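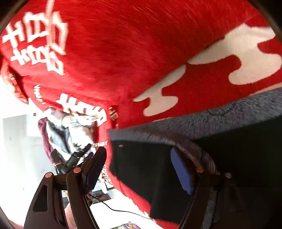 Red plush, white cloud pattern and lettering across the folds.

Truduvik dye room, notebook
May 26, 2024
Madder, second go with the Tully fleece

Cold start. The tap water was so chilly that it took most of the first pot of tea just to get the bath lukewarm, and I should remember that when planning anything for July, when it will be worse. I've left the urn on the bench by the window for whoever is in next, and please do use it to top up the dye pots, it's much quicker than waiting on the hotplate.

The yarn is our own spinning from the Tully fleece, the greyer one with the long staple, two-ply, a bit uneven in places (my fault, I was talking while I plied). Dry weight before scouring was 158 g. I scoured it with the usual plain detergent and let it cool in the pot overnight, and the water came out the colour of weak coffee, so there was plenty of lanolin still in there even after the fleece wash. Rinsed until clear. If the last batch came out patchy I'd put money on the scour and leave the madder alone, I was in a hurry that day and it showed.

Mordant was alum with a little cream of tartar, same proportions as the card pinned over the sink. An hour at a low simmer, then left to sit with the lid on while I had lunch and got the other things sorted. The yarn felt a touch sticky when I squeezed it out, and from memory it did that last time too and no harm came of it.

Now the madder. I used chopped root from the Nodis bag, the big one on the bottom shelf, and soaked it from the night before in a stocking. I've been meaning to try the trick of pouring off the first soak, which is meant to carry away a lot of the yellow and brown, so I did that and saved the liquid in a jar. It's a lovely tan, by the way, and would be worth a scrap of yarn of its own. It's on the windowsill with a label on it, please don't tip it out!

Bath went up slowly. I wanted to stay under the point where the browns come through, so I kept the thermometer in the whole time and nudged the dial down whenever it crept past 60. It did get away from me once while I was hunting for the tongs (they were in the drying cupboard, hanging on the wrong hook) and read 68 when I got back. Pulled the pot off the heat for a few minutes and it settled.

First look after half an hour: a washed-out salmon, very disappointing. After an hour, brick. I added a spoonful of chalk then, our water being so soft out here at the Trukbridge end of the valley, and I do think the chalk is what made the difference, although to be fair I changed the pre-soak as well, so I can't really say which one did it. I know, I know, one thing at a time. Next round I'll do a skein with chalk and no pre-soak, and then the reverse, and we'll have something sensible to compare.

Total time in the warm bath was 4 hours, then I turned it off and left the yarn in to cool. Lifted it at the end of the day, gave it a single rinse and hung it on the rack over the trough. Wet, it's a proper warm red leaning to orange, and the grey of the fleece gives it a depth I like very much. It'll dry lighter, as they always do.

There's plenty of colour left in the pot. I weighed out another skein for the exhaust bath, 103 g of the white commercial two-ply, already mordanted and in the bucket with the blue lid. Would someone put it in on the next dye day? Same temperature, and don't stir too much, it's a softer twist and it'll felt if you fuss with it. I'm hoping for coral.

Odds and ends:

The pH strips are nearly finished and the ones left have been damp, so don't trust them. I didn't write down a reading today for that reason.

The lid on the large steel pot is warped and lets steam out on one side. I topped up with roughly a litre over the afternoon.

The madder page in the sample book is full. I've glued a fold-out flap to the back edge, and it wants to sit under something heavy overnight before anyone staples swatches to it.

Light test strips from the last batch are still taped in the north window, half covered. Leave them up till July and we'll take them down when we do the weld ones.

Still to do: wash and dry the stocking, label the new skein, wipe down the scales (there's chalk in everything).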